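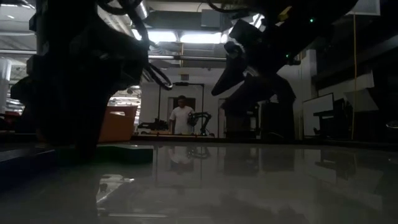 Why did my grandmother keep the ferry ticket? Because it was the only one she ever bought that she didn't use.

She told me this on a Wednesday in her kitchen, shelling peas into her lap, and I had to wait a good long while for the rest of it, as you always did with her. The ticket was for the evening boat from Laneck, number 204, pale green once and now the color of weak tea. She had packed two dresses and a jar of plum jam, and she had told her mother she was going to see about a job across the water.

There was no job. There was a young man with large ears who wrote very nice letters, and she had read them so often that the folds had gone soft as flannel.

She got as far as the bench by the ticket window. An old fellow was sitting there with a basket of bread, and he asked if she had anything to put on it, so of course she opened the jam. They talked about his knees, and the price of coal, and whether it would rain before morning, and when she looked up the boat was already past the lighthouse, all lit up and very pretty.

"And the young man?" I asked.

"Oh, he came over on the next one," she said, and tipped the peas into the pot. "He wanted to know what had happened to his jam."

My grandfather, out on the porch, called in that there had been hardly any left.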